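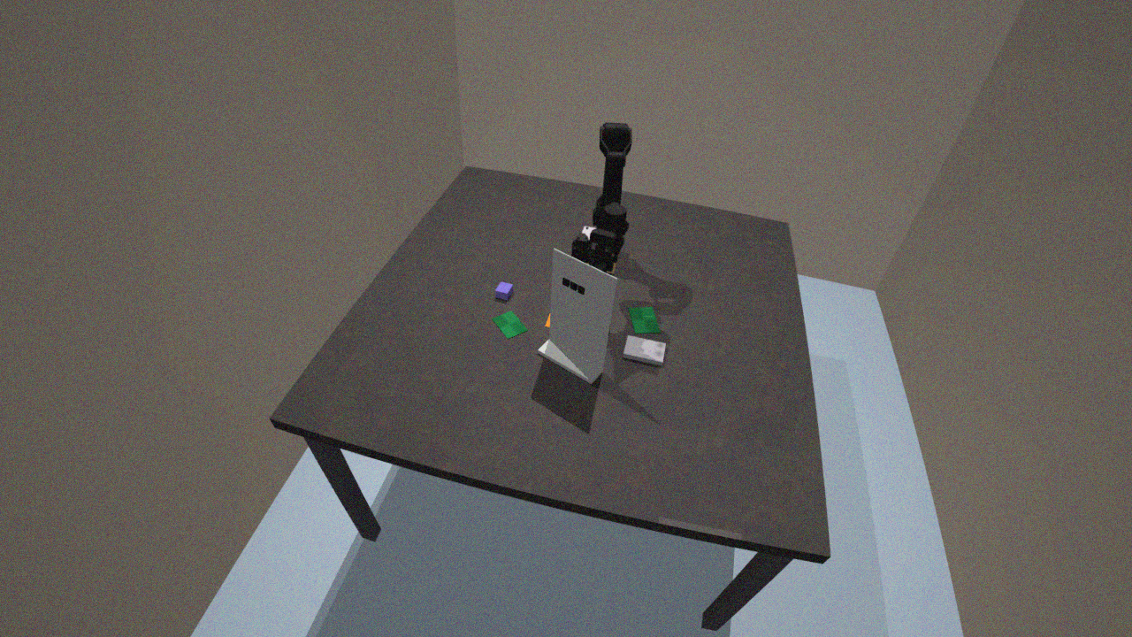 Unit 9: Contact Faults Near Upright Obstacles

Course handout, Robot Safety and Fault Analysis
Paleseck Technical Institute, Department of Automation
Prepared by Sheila Treloar. Laboratory sections led by Khurram Paracha.

Search this site Enter course or keyword Go

1. Purpose of this unit

This unit examines a single failure in detail. A table-mounted arm, working in simulation, pressed against an upright panel during a reaching task and continued to press until the episode reached its time limit. The controller reported no fault. The run was entered in the log as "incomplete, target not reached," and it was passed over in the first review for that reason.

Students are expected to have read the Unit 8 handout on contact sensing and to be able to explain the difference between a commanded position and a measured position. Students who missed the Unit 8 laboratory should see Mr. Paracha before attempting the exercises in Section 8.

2. The work area

The rendered view at the head of this handout belongs to the simulated cell used in this unit, which is named Foltell in the course files. The arm rises from the back-center region of a dark square table. The white panel stands directly in front of it on a wedge-shaped base and hides part of the lower arm from the viewing position. Small objects lie on either side of the panel, among them a purple cube and two flat green cards. The small orange object is mostly hidden by the panel's left edge.

The orange object is the target in the task discussed below. The panel is a fixed body in the simulator. It cannot tip or slide, whatever force is applied to it. This setting was chosen in the original build to keep the layout the same from run to run, and it is one of the contributing causes examined in Section 5.

3. The task

The controller, Gwynne, receives a target position and produces a joint path to it. In the reaching task, the arm starts upright with the gripper raised. It must lower the gripper to a point above the target, pause, and return to the starting posture. No object is grasped. The task was designed as a check of path planning only, and the force limits that apply to the grasping tasks were never attached to it.

Gwynne plans from a stored list of obstacles. Each obstacle is represented by a box, and the planner keeps every link of the arm outside each box by a set margin. The physics engine, Pultier, works separately from its own geometry files. The two descriptions of the cell are supposed to match. Nothing in the software compared them at the time of the failure.

4. What happened

The test batch contained 569 runs. In 92 of them, a link of the arm made contact with the panel and remained in contact until the end of the episode. All of these runs had the orange object as the target. Runs with the purple cube as the target finished normally.

The order of events in a typical failed run was as follows.

a. The planner produced a path that it considered clear of the panel.
b. The arm began to lower toward the target at normal speed.
c. The forearm touched the upper part of the panel.
d. The measured joint positions stopped changing, while the commanded positions continued along the path.
e. The difference between the two grew, and the controller raised its torque command in response.
f. The torque command reached the motor limit and stayed there.
g. The episode ended at 2,000 control steps, and the run was logged as incomplete.

Students should note that steps (d) and (e) are ordinary behavior for a position controller. The controller was asked to close a position error, and it used the torque available to it. The same behavior on a physical machine could break a fixture, damage a gearbox, or trap a hand.

5. Causes

5.1 Immediate cause

The obstacle list held an old version of the panel. In August the panel was replaced in the physics engine with a taller model. The planner's box was left at the former height. The upper portion of the panel was therefore a solid body in Pultier and free space in Gwynne. A path to the orange object passes over the panel, and the planner brought the forearm through the part it did not know about.

5.2 Contributing causes

The change to the panel was recorded in the notes for the physics files. The person who maintained the planner did not receive those notes. No written procedure required that they be sent.

The following-error check, which stops the arm when commanded and measured positions differ by too much, was switched off for the reaching task. It had been switched off during early tuning, when it was producing frequent stops, and the setting was saved with the task.

The fixed panel removed a sign that a reviewer might have noticed. A panel that fell over would have been plain in the replay. A panel that held its place left only an arm that appeared to have paused.

5.3 Reporting cause

The log used one code for every run that did not reach its target. A run that was slow, a run that could not find a path, and a run that pushed against a fixed body for most of its length all received the same entry. The reviewer saw a pass rate and judged it acceptable for an early test.

6. Detection

The failure was found during preparation for a different exercise. Mr. Paracha was plotting joint torque to show students the effect of gravity on a lowered arm. One trace rose to the motor limit and ran flat to the end of the plot. He repeated the plot with other runs from the batch and found the same shape. The obstacle list was checked against the geometry files later that day.

The laboratory copy of the torque data is stored in the course folder under Foltell, batch 9. Students should use that copy. The version in the general archive has been resampled, and the moment of first contact is difficult to locate in it.

7. Corrective measures

The following measures have been adopted for all simulated cells in the course.

7.1 The obstacle list is now generated from the physics geometry each time a cell is loaded. Manual entries are not accepted.

7.2 The following-error check is on by default. A task file may raise the threshold, but may not disable the check.

7.3 Sustained contact with any body marked as an obstacle ends the episode and is logged under its own code.

7.4 The log records peak torque for each joint. A run in which any joint stays at its limit is listed separately for review.

7.5 Changes to the position or size of any fixed body must be sent to both the physics and the planning maintainers and signed by each before the cell is used for graded work.

Measure 7.3 has a known weakness. It relies on the obstacle mark being set correctly. A body that is added to the cell without the mark may be touched or pushed without ending the run. Sections that build their own cells in the second half of the term must confirm the mark for every body, including supports and bases.

8. Exercises

Exercise 1. Plot commanded and measured position for the elbow joint in any failed run. Mark the control step at which first contact occurs. Explain how the step was chosen, and state how far the answer could move if the position signal were noisier.

Exercise 2. Propose a following-error threshold that would stop the arm soon after contact without stopping it during normal acceleration. Support the value with data from at least one failed run and one normal run.

Exercise 3. Write a short fault report for the failure in Section 4. The report should be addressed to a reader who operates a physical arm of the same type and has not read this handout. It must state the hazard in the first paragraph.

Exercise 4. Suppose that the panel had been allowed to tip. Describe how the joint torque trace would differ, and discuss whether measures 7.2 and 7.3 would still respond. Consider the objects near the panel in the answer.

Written work is to be submitted through the department office. Late work is accepted only with the approval of Ms. Treloar.

9. Laboratory conduct

The simulated cell presents no physical risk. The physical arm in the adjoining bay does. No student may transfer a path from Foltell to the physical arm without a laboratory instructor present at the emergency stop. This rule applies to paths that have passed in simulation as well as to new ones. The table area must be clear of people before motor power is enabled, and the first execution of any path must be made at reduced speed.

A student who sees an arm pressing against a fixed body should use the emergency stop at once. The software stop should not be tried first. After the stop, the arm is to be left in position until an instructor has inspected it, as the joints may still hold load and can move when the brakes are released.

Any unexpected contact must be entered in the bay logbook, even where no damage is found.

Related course items
Unit 7: Motor Limits and Thermal Protection
Unit 8: Contact Sensing and Position Error
Unit 10: Writing a Fault Report
Emergency Stop Procedure, Physical Arm Bay
Gwynne Planner: Notes for Students
Pultier Geometry Files: Naming and Change Records

Last updated 2021-11-08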